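Lab handout: Comparing grip settings on the two-arm table
Onyshchenko, Leltano course
10 February 2022

In this exercise you will try the same parallel gripper with different settings on mugs and plates. Please read the full handout before you come to the table. The layout should stay the same for all groups, so return each object to its place after your trial.

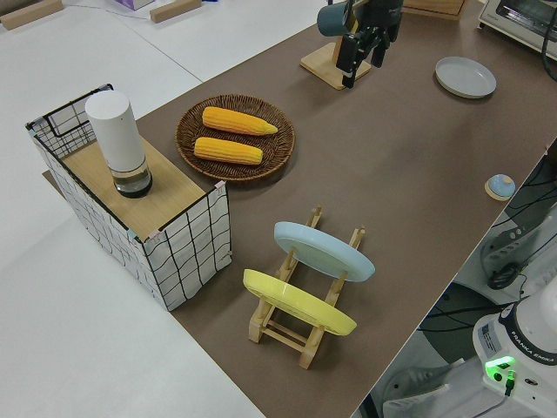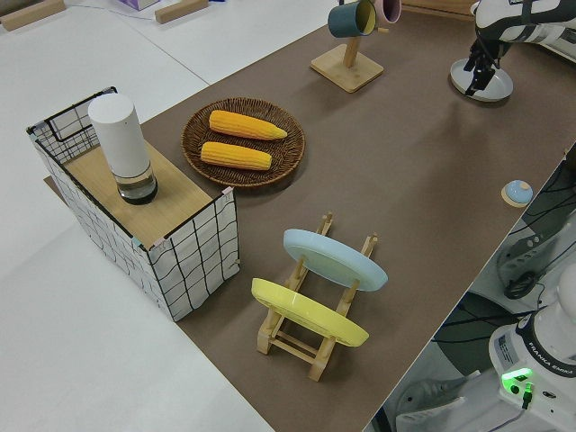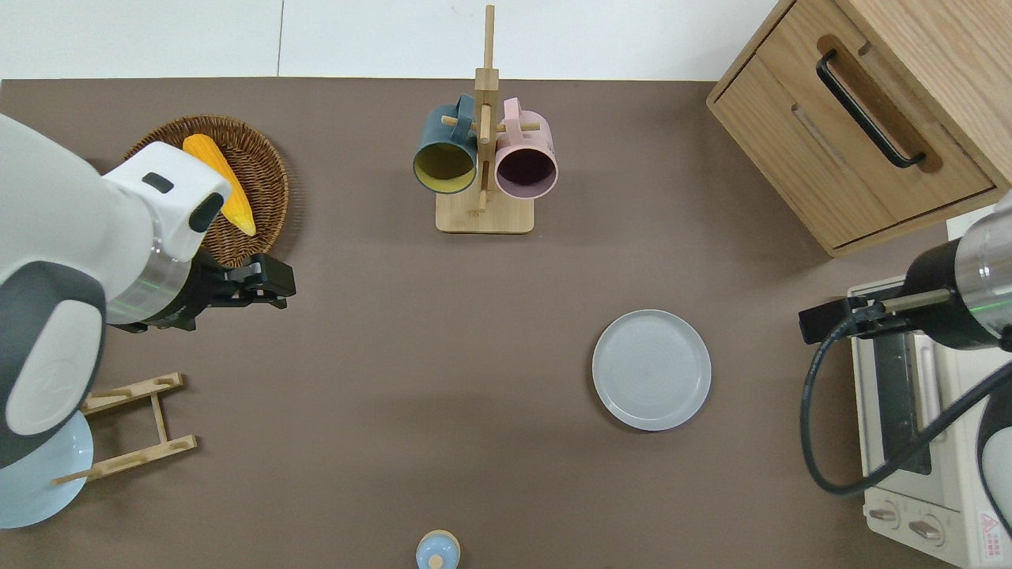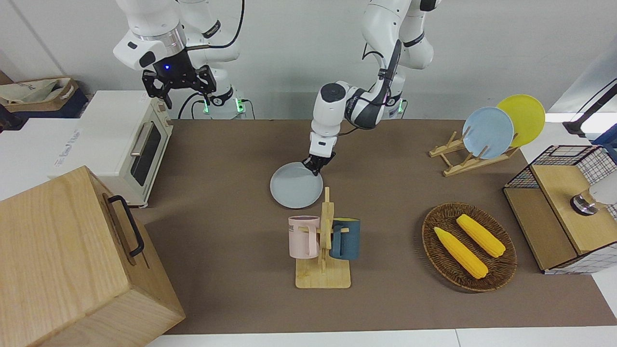 Fig. 1. Kitchen table setup with mug tree and dish rack, four views.

Objects. We use the mugs and the plates. The corn in the wicker holder looks like a toy and will be used only in April. In the first view the gripper has the teal mug. In the last view one gripper has the near rim of the light blue plate, and this is the grasp you should copy for the plate part.

Settings. Each group makes trials with 2 closing speeds, 50 and 150 mm/s, and 3 trials for each speed and object. Do not change the force limit between the trials. If you changed it by mistake, write it in the sheet and repeat the series from the beginning.

Controllers. The first half of the groups works with Prastico and the second half with Skaden. Both send the same commands to the gripper, but Skaden reports the finger width later. For this reason please compare the widths only inside one controller.

What to look at:
- Does the mug turn in the fingers when it is lifted from the peg?
- Does the plate rim slide while the arm goes up?
- Is the object still visible for the fixed camera, or does the arm hide it? The head camera looks from another side and can help, but its view is also partly covered by the arms.

A grasp is counted as good when the object stays in the gripper until you give the open command. A grasp which slips but holds is also good, with a note "slip".

Bring the filled sheet to the next lecture. One sheet for a group is enough.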